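Notebook, bindery bench
25 February 2020

Started the morning on the wheat paste again, as I wasn't happy with yesterday's batch. It had gone grainy by the time Sheyla got to the second spine, and she was very patient about it, but I could hear the brush dragging from across the room. So, a fresh pot, the finer flour this time, soaked a good long while in cold water before it went anywhere near the heat. Stirred for 18 minutes by the wall clock, took it off, put it through the sieve twice. Much nicer! It fell off the brush like heavy cream and I was able to thin it for the tissue repairs without it going stringy on me.

The Mulcahy ledgers are the main job this week and probably next. Five volumes, all with the same trouble, where somebody long ago put a hot animal glue down the spines and it has gone hard as toffee. I tried a poultice on volume two, left it 60 minutes under plastic, and the glue came up in soft curls with the bone folder. On volume three the same poultice hardly touched it. Fredy thinks a different glue was used on that one, maybe a later repair, and he may well be right, the color is a shade yellower. Will try a warmer poultice and a little more patience before we reach for anything stronger.

The sewing on volume one is better than I feared. Two broken threads near the back, the rest sound, so I'm leaving the original sewing in place and only tying in new thread where it's wanted. Leaf 711 (they numbered straight through all the volumes, bless them) has a long tear running in from the fore edge, old and a bit furry, and it stops just short of the writing. Mended it with the lighter Setton tissue, pressed between blotters and felt. I'd like to look at it again before it goes back in its section.

Cloth for the new cases: Robel brought over the Vuker swatches and we had them out by the window for longer than we should have. I keep coming back to the plain brown. Obaidul prefers the green and made a good case for it, but the old boards have a brown leather corner still hanging on, and I'd like the new cloth to sit quietly beside it. Sheyla to decide, it's her job number.

To do: order more linen thread, the 18 gauge is nearly gone. Flatten the folded map in volume four, slowly, with damp blotter and no weight at first. Wash the paste brushes properly, and that includes mine. Ask Fredy where the good spine knife went. 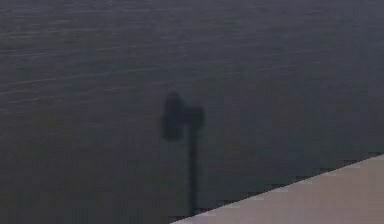 Gilberto Sánchez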